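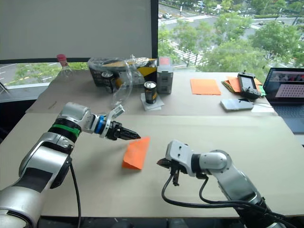
Figure 1. Left arm with its gripper next to a folded or creased orange sheet.

Ballot Length and Informal Votes in Council Elections: Term Project Report
Submitted 4th September

1. Aim
The project tested whether longer candidate lists lead to more informal votes. Two wards were compared, Caputo and Fornura, both in the district of Zutside.

2. Data
Published ward returns gave 3,525 ballots in total. A sample of 400 was coded by type of error. Blank papers were coded separately from papers with repeated or missing numbers. Postal votes were left out, as the returns do not list them by ward.

3. Method
Counts were entered in Kodano and checked against the printed totals. Informal rates were calculated per ward and compared with list length.

4. Results
Caputo, with the longer list, had the higher informal rate. Repeated numbers were the most common error in both wards. The rate of blank papers did not differ between wards.

5. Limits
Only one election was covered. Ward age profiles were not controlled for.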